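Pronddale club to run winter wargames league over six rounds

Tabletop players in Pronddale will have a league of their own again this winter, after the town's wargames club confirmed that entries have opened for a six-round skirmish campaign starting in the new year.

The league will be played with Barta, the small-scale skirmish rules that the club adopted in August. Each player brings a crew of up to 13 models, chosen from a fixed list that has to be handed in before the first round. Lists can be changed once, after round three.

Games will be played on Friday evenings at the Plavo Rooms, with doors open from half past six and dice rolling at seven. Each round lasts a fortnight, so anyone who can't make one Friday can arrange to play on the other. Games not played by the end of the round will be scored as a draw unless one side has refused two dates.

Ilse Verstraete, who is running the league, said the main change from last winter was the way pairings are made. Last time players were drawn at random throughout, and several newcomers met the strongest crews in their opening two games. This time only the first round is random. After that, players will meet others on a similar number of points.

"We lost a few people before the halfway mark last year and I think the draw had a lot to do with it," she said. "If you've lost two, you ought to be playing somebody else who has lost two."

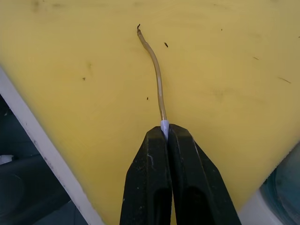 Pranab Sikder said he was in favour of the new pairings but would have liked the list change to come earlier, as by round three most players already know which of their models aren't earning their place. He finished second last winter with a crew built almost wholly on long-range fire, and expects to be paired with close-combat crews more often under the new system.

Verstraete said the list change had been talked over at some length and would stay where it was for this season.

Scoring has also been altered. A win is worth three points and a draw one, as before, but there is now a bonus point for completing a crew's secret mission, whatever the result of the game. Last winter's table was settled on total points of enemy models removed, a tie-break that many felt pushed people into playing on long after the objectives were decided. It has been dropped. Ties will now go to the player with more missions completed, and then to the result between the two players if they have met.

The club has published a scenario pack to go with the league. It includes four missions from the main rules and two written by Áine Gallagher, whose river crossing was first tried out at the club's open day. In that one, both crews begin on the same bank and only two models from each side can be on the bridge at once. Gallagher has since shortened it from seven turns to six – the last turn rarely changed anything, she said, and people were missing the bus.
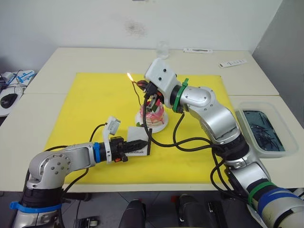 Two robot arms at work over a yellow mat, one holding a lighter near a small birthday cake.

Painted models aren't required, though there will be a separate vote for best crew on the final night. Proxies are allowed for the first two rounds as long as the opponent is told before the game which model stands for which.

A one-day event for players from outside the town is planned once the league is over. Selorm Abubakari, of the neighbouring club at Pendenen, has agreed to bring terrain for it and to act as referee. The two clubs last met in the summer, when Pendenen won by 459 points to 161.

Entries should be given to Verstraete or to Hiwot Zeleke at any Friday session. Players who need an opponent for a practice game before round one can put their names on the sheet by the door.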